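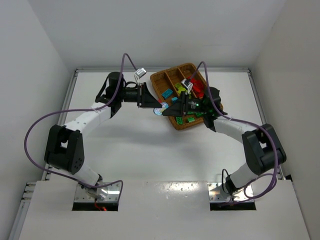

Subbarao Sastry objects that a rule against closing both grippers on the same part will slow every recording session, and asks that it be dropped from the next revision. The objection is noted. The rule stays in force for Pidum release 3, and the reasons are set out under Shared Reach.

Pidum Two-Arm Sorting Data: README and Rules of Practice
Release 3

Scope

This document covers the collection, labeling and storage of two-arm tabletop recordings made under the Pidum program. It applies to all stations operated by Trameck and to partner sites that contribute recordings under the same agreement. The words "must" and "should" are used in their ordinary sense: a "must" is checked at review, and a "should" is left to the station lead.

Contents of the Release

The release holds 423 accepted episodes. Each episode consists of the video from the fixed camera, the video from the two wrist cameras, the joint positions of both arms, the gripper openings and one written task line. Tasks involve small toy blocks and similar light objects, picked from or returned to a divided tray.

Episodes that failed review are kept in a separate folder and are not counted in the total. They may be used for fault studies with written permission from Ornella Serra.

Before a Session

The operator must confirm that both mounting plates are tight and that the stop button responds. Wrist camera cables must have enough slack for the full turn of the wrist and must not pass between the fingers at any point in the range. A cable that has been pinched is replaced, even where the picture from the camera is still good.

The work surface should be wiped down and cleared of anything that does not belong to the task. Trays may be placed at an angle. Operators should vary the angle from one episode to the next and should not mark the tray position with tape, as tape marks have been picked up by trained models as a cue.

Loose pieces outside the tray are permitted when the task line calls for them. A piece lying at the edge of the tray is labeled "outside" unless it rests fully within a compartment.

Shared Reach

The space between the two arms is treated as a shared zone. One arm holds priority in the zone at any time, and the other must wait or yield. Fingertips may come close together, but both grippers must not close on the same part unless the task line contains the word "handover".

Earlier releases had no such rule. Reviewers at Ikura found episodes in which both arms pulled on one block and the joint readings no longer matched the commands. Those episodes could not be repaired and were withdrawn. Longer sessions are accepted as the cost.

In handover tasks, the receiving gripper closes first and the giving gripper opens second. The log must show both events.

Labeling

Task lines are written in plain English, in the present tense, and name the object by color and shape. Brand names are not used. Where two objects share a color and a shape, the line must also state the compartment or the side of the tray.

Labels are checked by a second person. Disagreements go to Áine Corrigan, whose decision is final for the release in question.

Stopping Rules

A session must be stopped when a hand enters the enclosure, when either arm touches a wall or rail, or when a cable catches – including brief catches that free themselves. The episode in progress is marked "stopped" and is not trimmed to remove the event.

Storage and Naming

Original files are kept unchanged on the Mancuso server. No folder may hold more than 400 files, and no file may exceed 2000 megabytes. Copies used for training must carry the release number in the folder name.

Known Limits

All accepted episodes were recorded under the same lighting and with light objects only. The data should not be used to support claims about heavy, sharp or fragile parts. Left-arm picks are more common than right-arm picks.

Changes and Contact

Proposed changes are sent to Huguette Bergeron in writing and are reviewed each June. Reports of damaged or mislabeled episodes go to Su-bin Yoo and should include the episode name and the time at which the fault appears.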